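Section 4: Putting the Stool Together

OK, you've unpacked everything, you've let the parts sit in the room overnight (you did do that, right? Section 2, go back if you didn't), and you've got the bag of pegs somewhere the dog can't reach. Now comes the fun part! I've built more of these Ralton stools than I'd like to admit, and I've rewritten this section three times since June thanks to all of you who wrote in.

What you'll need on hand:
Wood glue, the ordinary yellow kind
A rubber mallet (a regular hammer with an old sock over it works fine too)
A damp rag and a dry rag
200 grit sandpaper
A strap clamp, or a good long piece of rope and a stick to twist it with
A pencil

4.1 Dry fit first

1. Lay a blanket or a flattened box on your work surface and put the seat on it, good side down. The good side is the one without the pencil marks.

2. Find the four sockets. Run your finger around the inside of each one and pick out any fuzz or sawdust left over from the drilling. I use an old toothbrush for this.

3. Push each leg into its socket by hand, no glue yet. It should go in with a bit of a squeak and stop about where the pencil line is.

4. If a leg won't go in, don't reach for the mallet! Wrap a strip of sandpaper around the end of the leg, give it a few turns, and try again. Sand a little, test, sand a little more. I once got carried away and ended up with a leg that rattled like a loose tooth.

5. When all the legs fit, write a matching letter on the end of each leg and next to its socket. You'll be glad you did once there's glue on your hands.

Note: The kits sold under the Jirkmont name have slightly fatter leg ends than the Ralton ones. Same stool otherwise, same instructions, just plan on more sanding. 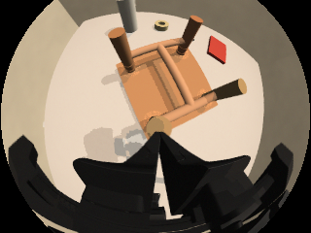 4.2 Gluing up

6. Pull the legs back out and line them up in order beside their sockets. Read the rest of this part all the way through before you open the glue, because once you start you've got a short window and you don't want to be squinting at my paragraphs with sticky fingers.

7. Brush a thin coat of glue around the inside of each socket. Thin! You want it to look painted. If there's a puddle in the bottom, the leg can't push all the way down, and the extra has nowhere to go except up and out over the wood.

8. Set the first leg, twist it a quarter turn each way to spread the glue, then line up your letters. Tap it home with the mallet. You'll hear the sound change from a hollow knock to a dull one when it hits bottom, so stop there.

9. Do the same with the rest, going across to the opposite corner each time.

10. Wipe off any squeeze-out with the damp rag right away, then follow with the dry one. Dried glue shows up as a pale blotch under the finish, and I have a stool in my own hallway that proves it.

11. Loop the strap around the legs and snug it up until it stops sagging. Snug is plenty. If you crank it down, you'll pull the legs inward and the stool will rock forever after.

Caution: Leave the stool alone until the glue has cured for the full time printed on the bottle. No sitting, no "just testing it," no letting the kids stand on it to reach the cereal.

4.3 Checking for wobble

12. Take the strap off and turn the stool over onto the flattest surface you own. Kitchen counters are usually better than floors (mine slopes toward the fridge).

13. Press down on each corner of the seat. If it rocks, slide bits of folded paper under the short leg until it sits still, then mark the other legs to match the thickness of the paper.

14. Sand the long legs down to your marks. Don't saw unless you're very sure of yourself.

15. Round over the bottom edges of the legs a touch so they don't splinter when somebody drags the stool across the room. Somebody will.

Note: If you bought the Conneely felt pads, wait until after the finish has dried to stick them on. They peel right off bare wood.

Missing a peg or got a cracked leg? Order part 112 for the peg bag and part 310 for a single leg, and tell them which name is on your box.

Sanding and oiling the seat is in Section 5.

Last updated October 23, 2020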